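README: Rollenkreuzung, Vorführdaten vom Tag der offenen Tür

Stand: Februar. Pflege: Lutfa Gunawardena, Gisico

Worum es geht
Der Datensatz enthält die Läufe, die wir beim Tag der offenen Tür in der Halle Skaltberg vorgeführt haben. Die Halle existiert nur als Simulation, was einige Gäste erst bei der Frage nach dem Parkplatz bemerkten. Gesteuert wurde von der Besucherbank aus, also von Menschen mit viel Mut und drei Minuten Einweisung. Schauplatz ist die Stelle, an der mehrere Rollenbahnen zusammentreffen. Der weiße Arm arbeitet darüber mit zwei dunklen Greiferfingern. 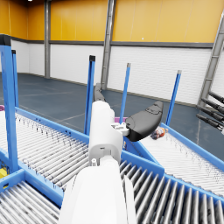 Inhalt
184 Episoden, zusammen 3131 Sekunden. Jede Episode liegt in einem eigenen Ordner mit Bildfolge, Gelenkwinkeln und Greiferzustand. Die Kommentare des Publikums wurden nicht aufgezeichnet — ein Verlust für die Literatur, kein großer für die Forschung.

Ordner
bilder/ Einzelbilder je Episode
gelenke/ Winkel als CSV, Komma als Trennzeichen, Punkt als Dezimalzeichen
protokoll.txt Start, Ende, Abbruchgrund

Der Abbruchgrund ist Freitext. »Kind war dran« kommt vor und ist als gültiger Wert zu behandeln.

Aufbau der Szene
Rollenbahnen mit blauen Seitenprofilen, teils eng, teils weiter mit Rollen besetzt, dazu blaue Pfosten mit Kappen. Die Kleinteile auf den Bahnen sind bunt. Die Rückwand ist oben gelborange, eine Entscheidung der Firma Kulkarni, die das Hallenmodell geliefert hat und dazu steht.

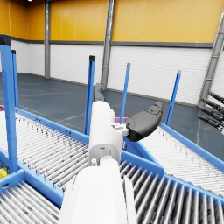
Abb. 2: Arm mit Greifer über der Bahnkreuzung, im Hintergrund die Hallenwand.

Bekannte Mängel
Bildfolge und Gelenkdaten laufen bis zu 200 Millisekunden auseinander. Wer das korrigieren möchte, findet im Ordner skino/ ein Skript, das es versucht.
Die Kategorie »erfolgreich« wurde vor Ort vergeben, unter Applaus. Bitte vor dem Training nachprüfen.

Nutzung
Für Lehre und Forschung frei. Fehlermeldungen an Lutfa Gunawardena, möglichst mit Episodennummer.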